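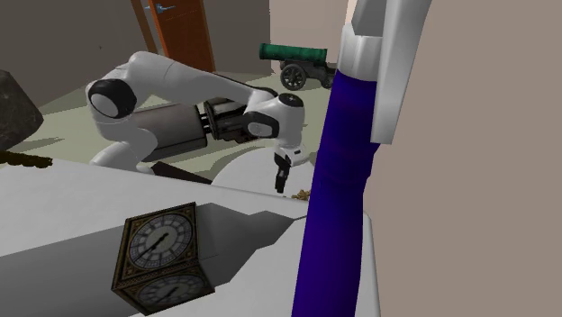 When does the simulation group meet? Sundays in the Bachmann lab, starting September 8, 2024.

Balthasar Egger has moved the arm controller to fixed time steps, and old episode logs will not replay. Each student submits 100 episodes by the end of term.

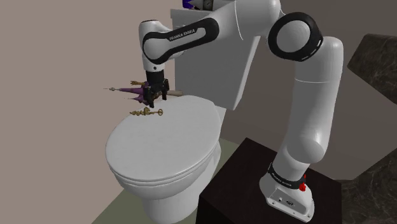
Grasp scoring changes this term. An episode now counts only if the grip holds for 300 steps. Long objects held near the middle, like the purple umbrella over the toilet lid, are scored on tilt as well. Send log errors to Shufen Cui.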